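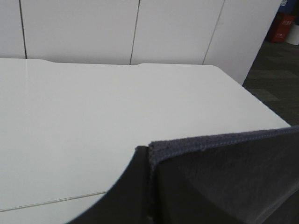 Jocelyn Landry taught piano to children for most of her working life, and she will tell you, if you give her half a chance and a cup of coffee, that teaching a robot to fold a dish towel is very much the same job. You sit beside the pupil. You move the wrist where it ought to go. You do it again, a little slower, and you try hard not to sigh.

She came to Lindach in April, after a neighbor passed along the ad, and she now spends five mornings a week guiding an arm through small household chores. Some days she takes hold of it and leads it by hand. Other days she sits across the room with a pair of handles and steers it from there, which she found dreadful at first (her left and right kept swapping) and has come to prefer. So far she has recorded 862 demonstrations of the towel alone. The goal is 2000.

"People suppose I must be bored," she says. "But no two towels land the same way! You're always solving something."

Iestyn Yorath, who runs the teaching sessions, used to ask his demonstrators for perfect runs, each one as tidy as the last. He gave that up after the first 400. The arm had learned to fold beautifully as long as the towel lay just so, and it had no idea what to do with a corner tucked under. Now he wants the fumbles left in - the missed pinch, the second try, the little tug that straightens an edge - so that the machine has some notion of how a person gets out of trouble.

He can tell his teachers apart by their recordings, he says, much as you might know a friend's handwriting on an envelope. One rushes the last fold. Another always smooths from the middle out. Landry pauses before every grasp, a small held breath of a pause, and lately the arm has begun to pause there too.

She was a bit embarrassed when he pointed it out, and asked whether she ought to stop. Yorath told her to carry on as she was. On Monday they start on pillowcases.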